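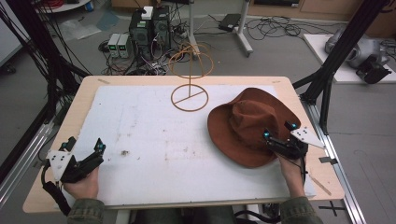 5.3 The brim fault

Of everything that went wrong during the hat work, the fault we describe in this section taught us the most, and we have come to be rather fond of it. It is cheap to reproduce, it hides from every check we had written, and it ends with a robot arm making a short, fast and quite unasked-for movement. We think anyone who collects hand-held gripper data with large floppy objects will want to look for it in their own recordings.

The task was simple to state. A person picks up a soft hat with a pair of hand-held grippers, carries it to a small stand and puts it on top. The recordings are then turned into arm movements by Wirnent, our replay and training software, which takes the position of each gripper from the tracker and the jaw opening from the gripper itself. Fillum, the policy trained on these recordings, runs on the arms. Earlier work with cups, boxes and folded towels had gone well, and we moved on to hats in September expecting the difficulty to lie in the grasp.

The grasp was fine. The trouble first showed during a slow replay, when the right arm had lifted the hat and was about halfway to the stand. It stopped, held still, and then jumped sideways and down by a hand's width before carrying on as if nothing had happened. Benedikt Kettler was at the stop button and pressed it, but the jump was over by then. Nobody was within reach of the arm and nothing was damaged apart from the stand, which we bent back into shape. We replayed the same recording at quarter speed and got the same jump at the same point, so we knew at once that the fault was in the data and that we could take our time over it.
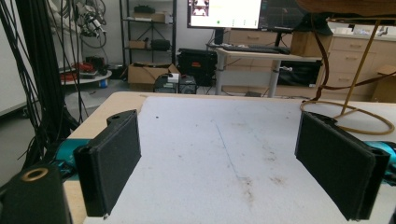 Soft Goods Handling Group, Department of Robotics, Yu Institute

5.3.1 What the logs said

The logs said that all was well. Irnus, the tracking layer, reported both grippers as present and healthy for the whole recording. There were no missing samples, the time stamps were evenly spaced and the estimated error stayed low. Our own import check looks for gaps in the position stream, and it found none. This was the really interesting part! A stream with a hole in it is easy to throw away. Ours had been filled in before it reached us.

Dimas Hutapea plotted the speed of the right gripper against time and found a stretch of roughly 700 milliseconds in which the speed did not change at all, in size or in direction. No human hand moves like that. Irnus had lost its view of the gripper, carried on in a straight line from the last good sample, and then snapped to the true position when the view came back. The low error value belonged to the straight-line guess, and was simply copied forward from the sample before.

We then went back through all 71 hat recordings with the same plot. The fault was present in 30 of them. Most of the cases were short and would have caused no more than a twitch on the arm. The long ones nearly all came from the carry, after the hat had left the table and before it was lowered, and this pointed to the hat itself.

5.3.2 Where the view is lost

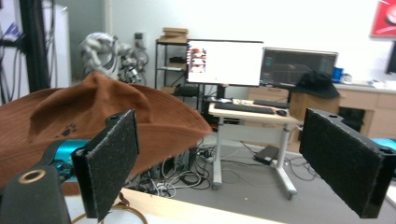 Occlusion by the carried object is a different problem from occlusion by the hand or the table, and it deserves its own test. A hand covers the same parts of the gripper every time, so a tracker can be set up to allow for it. A soft object changes shape as it is lifted, and the parts it covers change with it. Figure 6 gives the view from one of the grippers: the crown is bunched into folds, the wide brim sweeps in towards the middle, and the hat overlaps the teal arm segment behind the left finger. With so much cloth beside the tool, a small turn of the wrist can decide whether the tracker still has a clear line to it. The same hat lying flat on the table gave us no trouble at all.

To check this we had Zachary Friesen repeat the carry with the wrist held at several angles, first with the hat and then with a stiff card disc of similar width. The disc produced clean gaps that Irnus flagged correctly. The hat did not. Our reading is that the brim sways and uncovers the markers for a sample or two at a time, which is enough to reset the dropout timer but too little to correct the position. The timer never runs out, so the health flag stays green. Helmut Schmieder found the line responsible in our settings file, where the timer had been set generously for the towel work and left that way.

5.3.3 Changes made

We made two changes before running the arms again. The first is in the import step: Wirnent now rejects any stretch in which speed and direction stay constant for longer than a few samples while the gripper is moving, whatever the health flag says. It is a crude test and we like it very much. It caught every case that we had found by eye, plus a handful of slow drifts that we had missed.

The second change is on the arm side. A replay or policy step that asks for more than a set change in position within one control cycle now brings the arm to a gentle stop and waits for a person to clear it. This should have been there from the start. Gudrun Kleinschmidt had asked for it during the cup work, and the rest of us had put it off while the data looked so tidy.

We also retrained Fillum without the affected stretches. The earlier version had picked up a faint hesitation during the carry, a small pause and lurch that we had put down to the person's style. The retrained version carries the hat smoothly, though it is now more cautious near the stand and sometimes lowers the brim on to the post before finding the top.

One case remains open. When both grippers hold the brim and the hat sags between them, the two position estimates can drift together, and the constant-speed test passes because each is being corrected a little from the other. We have seen this on the bench and have not yet seen it reach an arm. Until we have a test for it, recordings with both grippers on the brim are left out of the training set and kept in a separate folder.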